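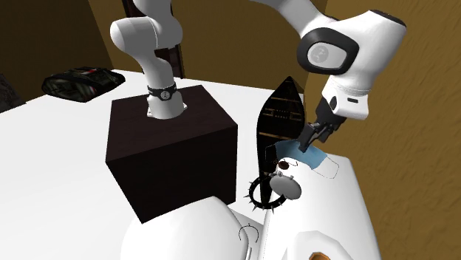
No. 107

Home | Workshop | Kitchen | Tools

Reading time: 2 min

Budgeting for a bench arm

Price the stand with the arm. Akero quotes 3,763 for arm and gripper; the mounting block adds 166. Run the job in simulation before ordering. Put mixed small items close to the base, flat cloth included, and check that the fingers can close on each one. Measure reach from the mounting plate. Leave table space for bags. If the limit is 3,000, buy the arm now and the gripper in June.

Print | E-mail this page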